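Draltunen Two-Arm Tabletop Set: data card and recording rules

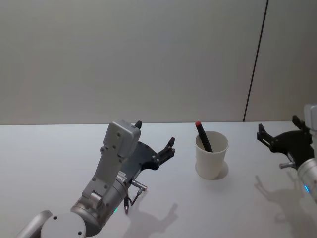

Head view, cup-and-marker task. Left and right grippers on either side of the cup.

Summary
1143 episodes of short two-arm tasks on a white table, recorded at the Orkden lab. 567 of them use the cup and marker. The rest use other small household items. This card covers the rules operators followed and the checks an episode had to pass before release.

Workspace rules
Clear the table of everything except the task objects before recording starts.
Use plain cups for the cup-and-marker task. No printing, no logos.
Keep lighting the same for a whole session. Shadows from the arms are fine and are left in the data.
Nobody reaches over the table while either arm is powered. Stop both arms before resetting objects.
An operator stays within reach of the emergency stop at all times.

Episode rules
Maximum length is 300 seconds. Longer attempts are stopped and labelled "timeout".
Failed attempts are kept and labelled as such. Do not re-record over them.
If the grippers touch each other, end the episode and check the fingers and cables of both arms before going on.

Review
Each episode was checked in Foulkes, our in-house viewer, by someone other than the operator. 18 episodes were withdrawn for wrong labels and are not included in the total.

Known limits
One table and one wall colour. The nearer arm can block part of the head view. Models trained only on this set should be tested again before use at another centre.

Versions
The March release fixed the gripper labels. Older copies on the Kesico server should be deleted.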